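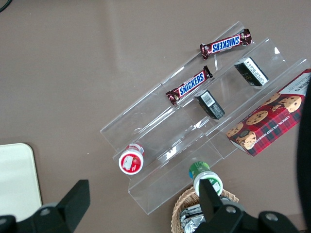
Fig. 4. Clear stepped stand with Snickers bars on two of its shelves.

Section 4: Setting up the Beris counter shelf label printer

1. Peel the film off the Priltex label roll. There are 200 labels, and you will waste the first few. Everyone does.
2. Drop the roll in with the shiny side up and close the lid until it clicks.
3. Hold FEED until one blank label comes out. If 197 come out, let go of FEED.
4. Type the price and press PRINT. Check the decimal point before the customers do.

Note: Error 445 means the lid is open - even when it looks shut. Press harder.

Caution: Do not clean the print head with window spray. Use a dry Loltilon wipe.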